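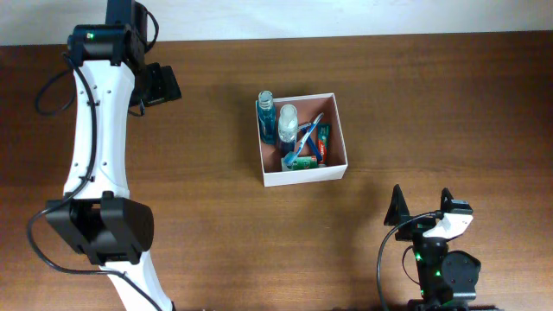

Prillov is now taking orders for the Raron, a two-arm tabletop kit for packing small goods into open boxes. The kit ships as a pair of arms, each with a two-finger gripper, plus a controller and a license for the Prillov task editor. Felicidad Galang has been running the review unit on a toiletries task, chosen for the mix of shapes. Toothbrushes are thin and end up lying across the box at an angle, bottles are tall and smooth, and a toothpaste carton has flat sides that suit a plate-type finger well. Small green lights on the joints stay on while a motor has power, a useful check before reaching over the table.

Setup took 90 minutes from opening the crate to the first motion. Most of that went to clamping the bases and routing cables. The joint cables run outside the arm links, and the manual asks for enough slack at the elbow to cover full travel. Ours needed one adjustment — the first routing pulled tight with the arm folded.

The task editor stores each pick as an approach, a grip width and a release height. Bottles need the most attention. A round body can turn between flat fingers, and the release height has to clear the near wall of the box by a safe margin.

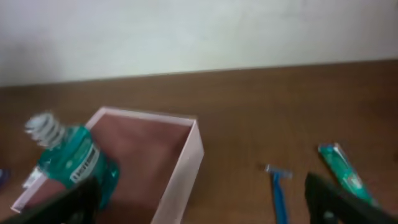
Lowering the approach speed for the last part of the move reduced placement error on tall items and added little to the total cycle. Galang's current task file has 14 stored positions. Soft tubes are slower to teach than cartons, and grip width should be set again when the brand of tube changes.

The wrist camera is included in the base price. Spare finger plates are sold separately under part number 3557. Nayara Prado at Bautista, the regional distributor, gives a lead time of 13 weeks. The next software release is planned for December and will add shared task files between units.

Questions about the review unit can go to the Nistitbridge office.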